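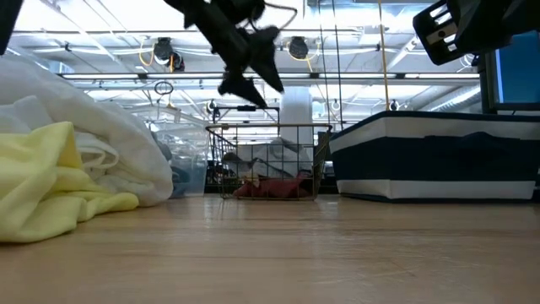
Trodari 미니 숄더백 복각판 사용 후기

Trodari가 단종했던 바게트형 숄더백을 복각해 내놓았다. 원형 모델은 써 본 적이 없으므로 비교 대상은 Cifuentes의 동급 숄더백이다. 6월에 직접 구입했고, 출퇴근용으로 13주 동안 사용했다.

무게는 스트랩 포함 646그램이다. 같은 크기의 나일론 가방보다는 확실히 무겁다. 겉감은 코팅 처리한 소가죽, 안감은 면 트윌이며 안감 색은 검정 한 가지다. 스트랩 길이는 여섯 단계로 조절된다. 가장 짧게 걸면 겨드랑이 바로 아래에 붙고, 가장 길게 해도 허리선까지는 내려오지 않는다. 크로스로 멜 수 있는 길이는 아니다. 겨울 코트 위에는 끝에서 두 번째 구멍이 맞았다.

수납은 주 공간 하나와 지퍼 포켓 하나. 장지갑, 휴대전화, 열쇠, 립스틱까지는 들어간다. 접이식 우산을 추가하면 옆면이 불룩해지고 덮개 자석이 제자리에 물리지 않는다. 바닥 심이 얇아 내용물이 한쪽으로 몰리면 가방이 기운다. 별도 바닥판을 재단해 넣었더니 기울어짐은 줄었지만 그만큼 깊이를 손해 봤다.

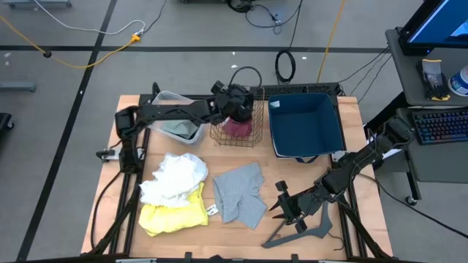 봉제는 양호하다. 땀 간격이 일정하고, 스트랩 연결부는 이중 박음질에 리벳을 더했다. 단면 마감재는 왼쪽 D링 안쪽에서 한 군데 갈라졌다. 사용 9주차에 발견했고 더 진행되지는 않았다. 금속 장식은 도금 색이 균일하나 잠금쇠 뒷면에 잔흠집이 빨리 생긴다. Cifuentes 제품은 같은 부위에 무광 처리를 해서 흠집이 덜 보인다.

관리에는 Pultomel 무색 크림을 썼다. 소량을 천에 묻혀 바르고 마른 천으로 닦아 낸다. 코팅 가죽이라 흡수가 느리므로 많이 바르면 표면이 끈적인다. 색 변화는 없었다. 밝은 색상은 청바지 이염이 문제다. 허리에 닿는 뒷면 모서리에 푸른 기가 남았고 크림으로는 지워지지 않았다.

이번 생산분은 3,000개이고 내부 태그에 일련번호가 찍혀 있다. 복각 디자인을 맡은 Rawan Karam의 서명도 태그 뒷면에 인쇄되어 있는데, 잉크가 얇아 벌써 흐려졌다. 더스트백은 기본 제공, 여분 스트랩은 별매다. 편집숍 Kakau에서 산 경우 단면 보수를 구입처에서 접수한다. 처리 기간은 문의 중이다.

장점: 봉제, 가죽 두께, 스트랩 조절 폭
단점: 무게, 바닥 심, 밝은 색의 이염
재구매 의사: 검정이라면 있음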